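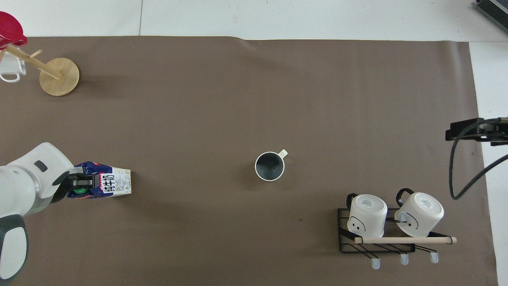

I make hot milk most evenings from about October onwards, and for years I made it badly. Scorched pan, skin on top, a mug that had been shoved at the back of a cupboard with three others stacked inside it. So I've slowly sorted myself out a little corner for it, and a few of you asked how I set mine up. The first thing I do is put down brown paper, a big sheet that covers most of the tabletop, and then the mug tree goes straight on top of that with its round base on the paper too. Milk drips, it always does, and I would much sooner bin a bit of paper than scrub a table at bedtime.

What you need: a roll of plain brown paper, something to hang your mugs on, 2 mugs you like, a carton of whole milk with a screw cap, and a small pan. Mine is a battered Dierckx one with a pouring lip, and I'd not swap it.

Laying the paper
Cut it bigger than you think. It'll want to curl at the edge it was rolled from, so turn it curl side down and leave it for a bit while you do something else. If one edge still lifts, let it, you really don't need tape (I tried tape, and it took a strip of varnish off my mum's table in Gestham, so never again).

Hanging the mugs
Wash and dry them properly first, and I mean inside the handle as well. Then hook them on by the handle and let go slowly until you're sure the rack isn't going to tip. If yours is a light one, put the first mug on one side and the next on the other, and it'll stand much more steadily. When you take one down, lift it up and off the peg before you pull it towards you - that's how I chipped my favourite, yanking it sideways while talking on the phone.

Keep a clear bit of space for the mug you're pouring into. I like mine well away from the carton so my sleeve doesn't catch anything.
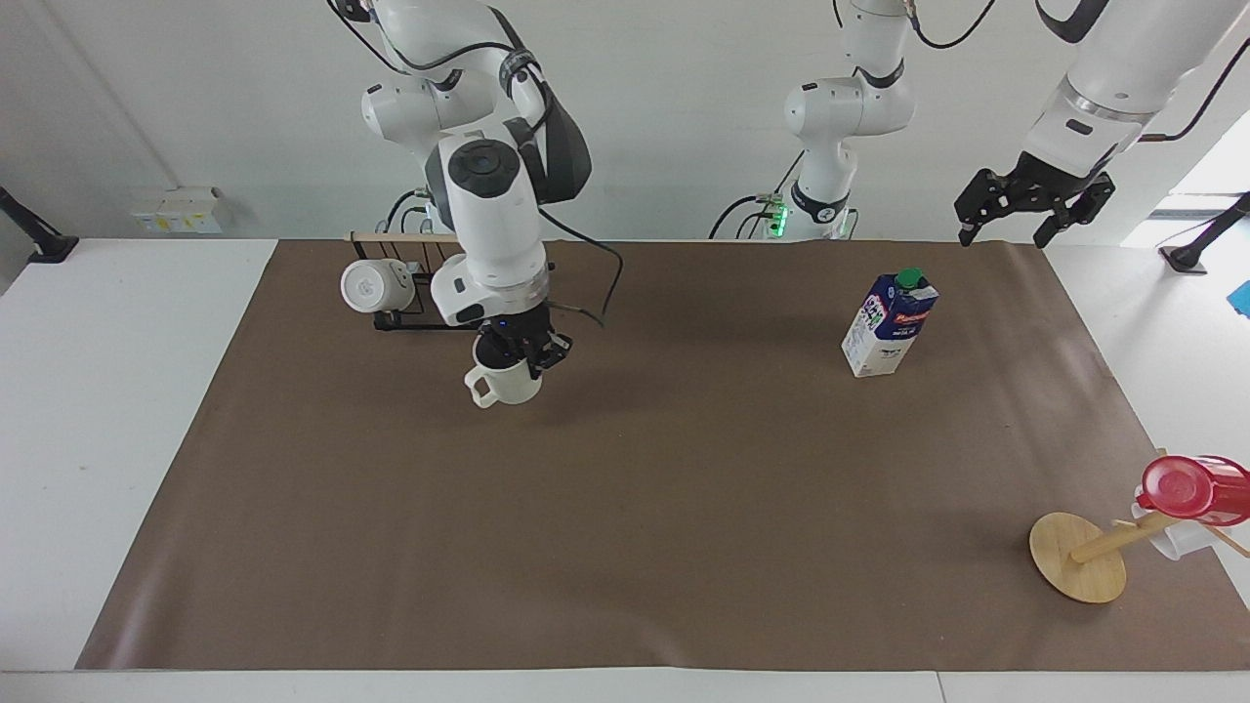

Nkrumah Arthur wrote in to say that he hangs his mugs only once they've been standing upside down on a tea towel overnight, as water runs down the handle and marks the wood otherwise. He's had the same rack for 6 years, so I'm inclined to listen!

Warming the milk
Measure it with the mug you'll drink from, then tip it into the pan. Low heat, wooden spoon, and keep stirring gently round the edges where it catches. I take mine off at roughly 60 degrees, when there's steam but no bubbles. Pour it straight away - a pan holds its heat and the milk will carry on cooking if you wander off.

Cap back on the carton, carton back in the fridge. I keep it upright in the door, as the one time I laid it flat I found a puddle in the salad drawer the next morning.

Next month I'll do the cinnamon version, which I pinched from a café in Tramham and have been fiddling with since July.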